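Larkine bench cell — what to order, what to budget

Two-arm or single-arm kit, same frame either way. Sold by Grestbridge, fitted by us.

Start with the bench, not the arms. Most quotes go wrong on the small stuff: plates, pendants, cable, paper. Arms are the easy line.

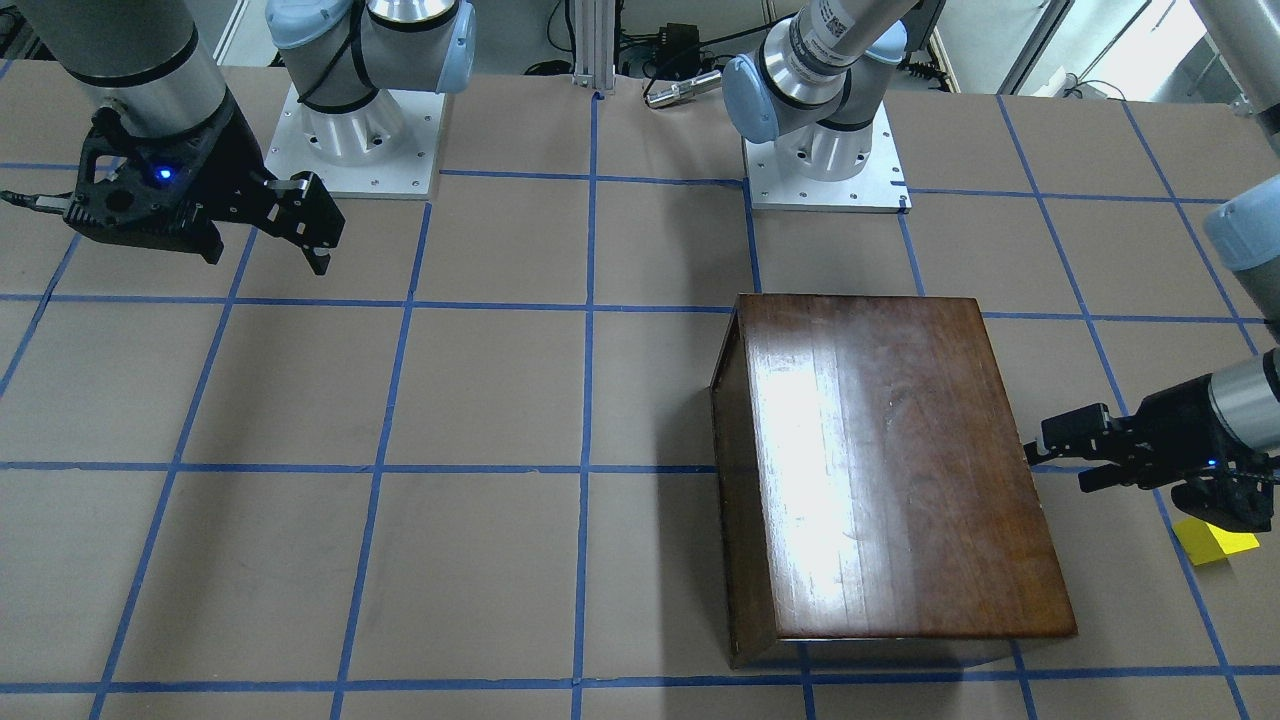 Lead time on a second arm is 7 weeks at the moment, so order both together if you think you'll want two. Adding one later means another visit and another 139 pounds for the plate kit. Grippers quoted seperately.

Consumables
Brown paper and blue tape for the grid. Budget 100 pounds a year, more if you re-lay often. Tape lifts a bit at the crossings — press it down again, no need to redo the lot.

Floor and side space
Leave around 100 cm clear on the pendant side. A side table is not in the price but you will need one. Pendants, power bricks, leads, it all ends up there.
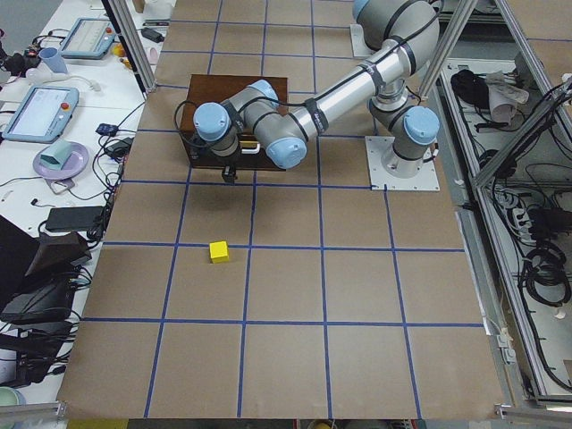
Ordering
Kirkero gripper spares are back in stock from May. Test boxes and cubes: use your own or ask for the Rajput set. Quotes and site visits, ask for Hammad Memon, mornings best. Send bench size and ceiling hieght with the first email please.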